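Kit corner: Ravora picking package, first look

Quick one this month, sorry, deadline was noon and I'm typing this with a sandwich in the other hand. Several of you asked about the Ravora package from Lultero after the May issue, so Keerthana Kurian and I went over to Munro to have a proper go on it.

What you get. Software licence, vision set-up, two days on site with one of their engineers, a year of phone support. What you don't get: the arm. Ravora is sold as an add-on for people who already own a robot and want it to pick mixed stuff out of a bin, so no arm, no gripper, no bin. Bring your own. Lultero will quote for a gripper if you're stuck but Keerthana thought their price was steep and said so to their face.

The pitch is unsorted items. Not trays of identical castings, which half our members have been doing for years, but the sort of jumble that comes back through a returns desk. Soft things, hard things, things on top of other things. Munro wants it for exactly that. They get a lot of returns and at the moment it's all hands. 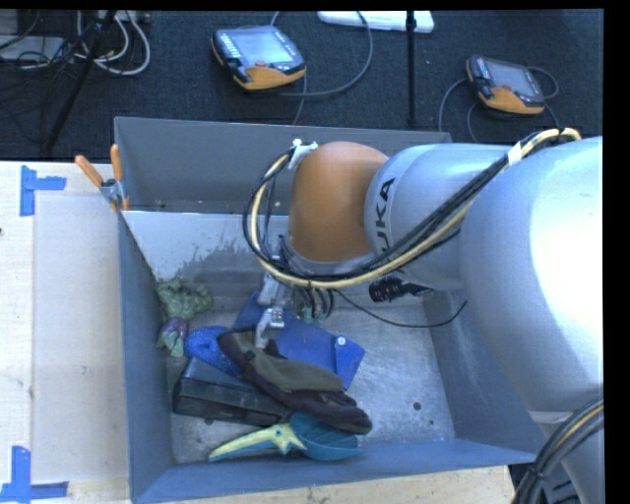
Set-up took longer than the brochure says. Brochure says 90 minutes from power-on to first pick. Ours was most of a morning, though a good chunk of that was us hunting for a network cable and then the licence key not liking the capital letters. Calibration itself is painless. You jog the arm to a few points, press OK, done. Redo it if anyone moves the bin. Mark your bin position on the bench before you start!

Then the test. 500 pick attempts over two shifts, same rules as last year's Tukex review so you can compare. Keerthana did the tallying. First 212 went through before anyone had to step in, which beat Tukex comfortably. After that more of a mixed bag. Soft, floppy items were slower and it sometimes had three or four goes at the same one before moving on. Boxy things, no bother at all.

Good bits:
The screens are readable. Big text, plain words, no menus inside menus.
Restart after a stop is one button and it remembers where it was.
Phone support picked up in under a minute, twice.

Less good:
The log files are a mess. Exports to a spreadsheet with no column headings, you have to ring up and ask for teh list.
Retry limit is buried in the engineer settings and the operator can't change it. Daft.
The manual still has the old version's screenshots in it.
No trial period. They'll do a demo at your site but you pay travel.

Nia Rosser, shift lead at Munro, is keeping it running for now and has promised us a follow up once her team has had it through a busy spell. Her main gripe so far is the alert sound, which she says goes right through you. Can be turned down, can't be turned off. Lultero say a fix is comming in the next update, no date given.

Worth it? If you've got an arm sat idle and a returns problem, get the demo. If your parts are all the same shape you'd be paying for cleverness you won't use, stick with what you have.

Members get 40 quid off each on-site training day if you mention the newsletter. Ask for it before they send the quote, they won't add it afterwards. Keerthana has the full tally sheet, email the usual address and she'll send it over.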